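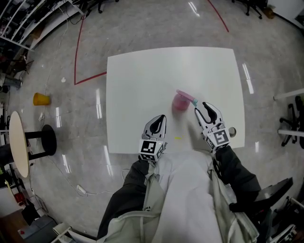

How much water should I put in a spray bottle before wiping down a table?

Less than you think. A third full will do a desk or a small table many times over, and a light bottle is kinder to the wrist than one filled to the brim by an optimist.

Do I spray the table or the cloth?

The cloth, in most cases. Spraying the table is more satisfying, we know, but half of it lands on the floor and the other half on whatever you forgot to move. If there's a dried spill, one squirt straight on it is fine. Wait 30 seconds, then wipe.

What do you put in the bottle?

At Tadow Shared Studios we use plain water with 2 drops of dish soap. Members who want something with a lemon on the label are welcome to bring it, as long as they take it home again.

My glossy white table looks worse after I clean it. Why?

Too much soap, or a cloth that was last washed in another era. Rinse the cloth, wring it out hard, go over the top again and finish with a dry one. Streaks show up most under ceiling lights, so crouch and look across the surface before you declare victory.

There's a small yellow mark that won't come off. Now what?

Try warm water first and leave the damp cloth sitting on it for a few minutes. Next comes baking soda mixed to a paste, rubbed gently with a fingertip. After that you are negotiating with a stain that has tenure. Please don't use a scouring pad. The Arnilar room still has a table with a dull patch the size of a saucer, and the original mark is right in the middle of it.

How do I clean around a cable hole in a tabletop?

With a dry cloth, then a barely damp one wrapped over a finger. Unplug whatever runs through it first. Crumbs live under the rim - a cotton swab gets them out.

The nozzle only dribbles. Is the bottle dead?

Probably just clogged. Take the trigger head off, stand it in a mug of warm water for a while, then pump clean water through it. Check that the tip isn't turned to the closed position, too. We answer this one a lot.

Can I leave the bottle lying on its side?

For a minute, sure. For a weekend, no. Even a good trigger head can seep, and the puddle will find your paperwork. Stand it up on the shelf when you're done.

What about power strips on the floor?

Keep spray well away from them. Pick up stray cups before you start, full or otherwise, and run the dry mop around the strip. Wet mopping of the tile is done by the evening crew, who have opinions about footprints.

How often should shared tables be wiped?

After every booking. The Carbone and Jovel rooms had 46 bookings between them in August, and nearly all of the complaints we got were about something sticky.

Where do used cloths go?

In the lidded bin by the sink. Not over the back of a chair, where they dry into the shape of a chair.

Page last updated 10 Oct 2026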